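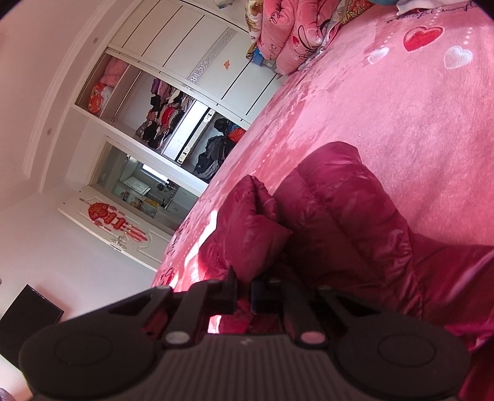
The bus to Skenby left at twenty past four in the morning, so she packed the night before. Her sister's room had the only bed big enough to lay things out on. Her sister was at work and would not be back until ten.

She had one suitcase and the limit was 18 kilos. The kitchen scale went up to five, so she weighed things in piles and wrote the numbers on the back of the ferry ticket. Shoes. The good dress. Two jars of plum jam their mother had insisted on, wrapped in socks. Then the coat, which weighed almost nothing and took up half the case.

It was July, and nobody needed a coat in July. But the contract with the cannery at Drasbridge ran to the end of October, and the woman on the phone had said the wind came straight off the water up there. "Bring something warm," she said. "People don't, and then they buy one at the Rusnák store and it costs them a week."

So the coat went in. The dress came out. She put the dress back and took out one jar of jam.

At ten her sister came home, still in her apron, and sat down on the floor against the closet.

"You're taking the coat," she said.

"It's cold there."

"It's my coat."

This was true. They had bought it together four years ago, but her sister had paid for most of it, and for two winters they had taken turns. Then her sister got the job at the bakery, where it was always hot, and stopped asking for her turn.

"I can leave it."

"No, take it." Her sister pulled off one shoe and rubbed her foot. "How much have you got?"

"Enough."

"How much?"

"325."

Her sister did not say anything to that. She got up, went to the kitchen and ran the water for a while. When she came back she had a plate of bread ends from the bakery and they ate them with the jam that was not going.

They talked about the bathroom faucet, and about their mother's knee, and whether the landlord would notice there was one person less and lower the rent. He would not. Around midnight her sister fell asleep with the light on.

She carried the case down at a quarter to four so the wheels would not wake the building. The driver put it under the bus without weighing it. No one weighed it at the ferry either – a man in a yellow vest just waved her on – and she thought about the other jar of jam for most of the crossing.

It was windy on deck, even in the sun. By noon she had the coat on. In the left pocket there was an old bus transfer, a hairpin and a bakery envelope folded very small. She knew what it was before she opened it. She counted it once, quickly, with her back to the rail, and put it back in the same pocket and zipped it.

Then she went inside to find out what a cup of coffee cost.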